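About Drulovex

We look after one-arm cells for small workshops around Sestport. Plenty of suppliers will tell you an arm sets itself up. We have yet to meet one that does — ours at the Povidau bench gets its cables, straps and finger alignment checked every 33 days, whatever the manual says.
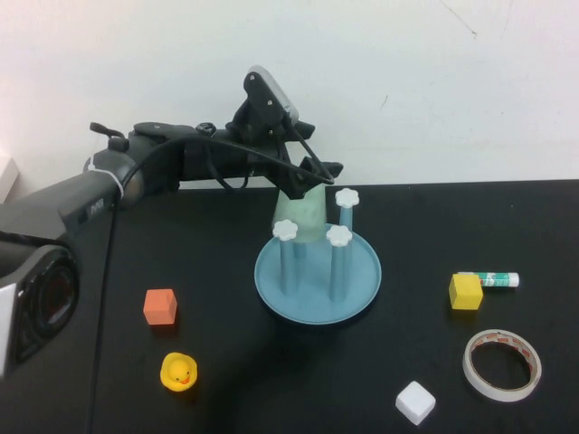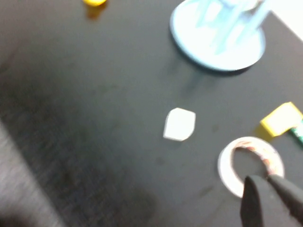

Black tabletop, black gripper, light blue base

1 min read

We don't trust a wrist mount after one good run, so we tighten it, run 275 moves and check it again. If the fingers have drifted, we start over. Small, awkward things show up a bad setup sooner than neat blocks do.

We don't sell arms, and we'll say so if yours isn't worth repairing. Visits can be booked from October.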